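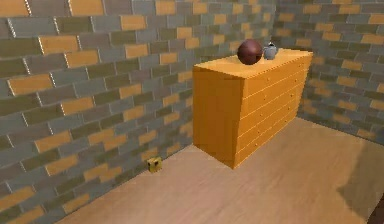 Wallimwood has finished a first round of comparison trials on two grippers, the Tovus two-finger model and the Pleseo soft gripper, using simulated rooms before any hardware is bought. The trials ran from February and covered 1020 picks. Each room is built from everyday furniture and a few objects that ask different things of a hand. In one of them a dark, glossy ball and a small grey teapot sit close together on top of a six-drawer chest, with a tiny yellow cube on the floor by the brick wall. The ball is much the larger of the pair, and the gap beside it is where most of the planning time went.

The company tested 14 room layouts in all. Both grippers were fitted to the same simulated arm and driven by the same controller, Yang, with no change of settings between runs. Picks were scored on whether the object was lifted clear, whether anything next to it moved, and how long the approach took.

Tovus was quicker on small blocks and on drawer knobs. Pleseo held round objects more steadily but needed more room on either side, and it nudged a neighbouring object in 272 of the picks. Wallimwood is now looking at whether a slower approach would bring that number down — early runs at half speed are under way.

Camera placement made more difference than expected. A view from above the furniture gave the controller a good reading of the top surface but a poor one of the drawer fronts. A second camera at knob height fixed most of this for both grippers, at the cost of around 2 seconds a pick.

A bench trial with real furniture will follow at the Wallimwood workshop. It will use the same object list, apart from the ball, which will be tried in a lighter and a heavier version. The room files and scoring sheet are available to equipment makers on request from the Wallimwood press office.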